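Can a robot unpack or bag groceries yet, or am I dreaming?
Posted in June by Elie Kassab

Hello everyone. I have been reading this board for a good while and never had much to add, but my daughter tells me this is the place to ask. I help run a little snack and gift shop called Haddad, and a good part of our day goes to bagging. Chips, cookies, tea snacks, all those shiny crinkly packages that never sit the same way twice. We do gift orders too, and before the holidays we can have 217 of them waiting in the back room, each one packed by hand by me, my wife, or whichever cousin we can talk into it (bless them all).

My hands are not what they were, and I keep seeing clips of robot arms folding towels and loading dishwashers. So my question is a simple one. Could a pair of arms put soft snack packages into a bag, or take them out again, in a real shop, today?

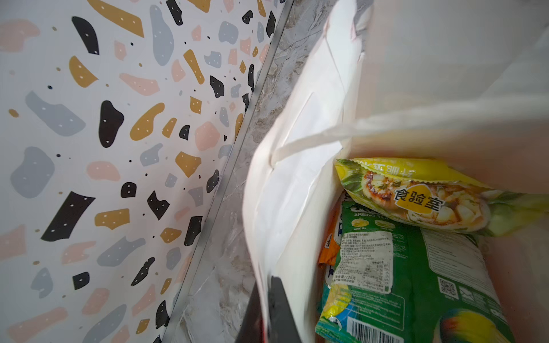 I don't mean boxes. I understand boxes have been handled by machines for years, and my brother-in-law worked at a plant where they stacked them all night long. I mean the soft stuff, going into a bag that won't stand up properly on its own. I'd be happy with something slow if it was steady. I'd even be happy if it only did half of each order and I finished the rest with my coffee in my other hand. Any thoughts are welcome, and please use plain words, as I am a shopkeeper and no engineer!

Marwan Tarawneh
2 replies on this board

Hi Elie, and welcome! I put in packing equipment for a living, and lately I've spent a lot of evenings on two-arm setups, so I'll tell you what I can.

The short version is yes for a demonstration and not quite for your back room. Picking up one soft package is in decent shape now. If the gripper can get hold of a fold or a crimped edge, it will usually lift. Where it gets hard is everything you do without thinking. You hold the bag open with one hand. You feel the package catch on the handle and give it a little wiggle. You notice the cookies are on the bottom and you move them up. An arm has to be taught each of those, and then taught again when you change bags.

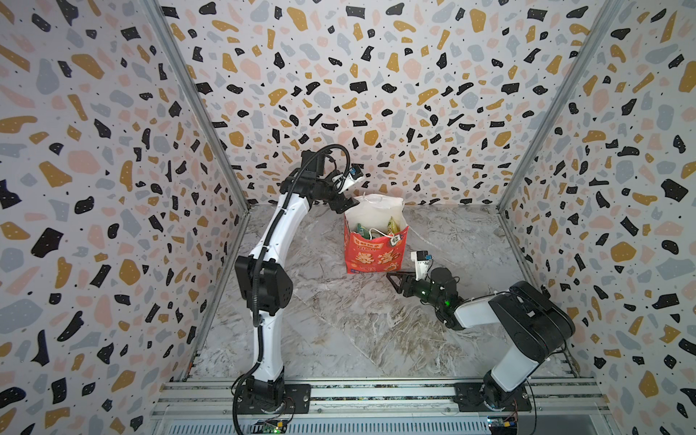

Bags with stiff sides are the friendlier kind, in my experience. A paper gift bag keeps its mouth open for you, while canvas folds in on itself and the straps flop over the opening. If you ever do try this, start with paper and keep to a few products. Run the same order 20 times before you let yourself feel hopeful. I sat with a shop owner over in Drirnham who did 46 tries with a bag of rice crackers, and he was a much calmer man once he had written down which ones went wrong and why.

Taking things out is its own job, by the way, and people lump the two together. The packages lean on each other, so you go for one and its neighbor comes along for the ride. Setting them down neatly afterward is harder than you'd think, too – a half-full snack bag has no real bottom, so it lands however it likes.

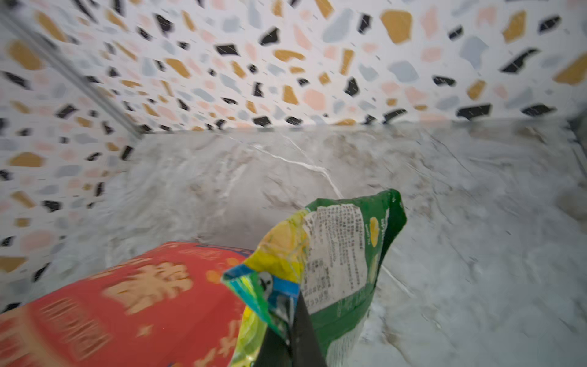
Red and green snack packages on the marble-patterned floor, with the gripper at the green one.

As for money, I'd hold on to yours for now. Lease if somebody offers, and ask to bring your own products and your own bags to the demo. Bring the awkward ones. A good seller won't mind, and if they do mind then you've learned something for the price of the gas. You might also look at a plain bag holder for the counter, the kind that keeps the mouth open while you fill. It saves a surprising amount of strain on the wrists, and my own mother swears by hers.

Godik

no. we looked at it for the store in Skevton and went with a slanted shelf and a second stool. robots are fine if every item is the same. get the bag holder like he said

Elie Kassab

Thank you both, and Marwan, thank you especially for taking such time over it. I will look for the bag holder this week. I'm a bit sad to be waiting on the arms, I'll admit – I had already picked out a corner for them. My wife says the corner can have a chair in it. If anyone has one of these running in a small shop, even badly, I would still love to hear how your mornings go.

Related posts
Best counter height for packing all day?
Robot vacuum keeps eating the door mat
Paper or canvas for gift orders
Sore thumbs from tying ribbon
Has anyone leased a robot arm for a small business?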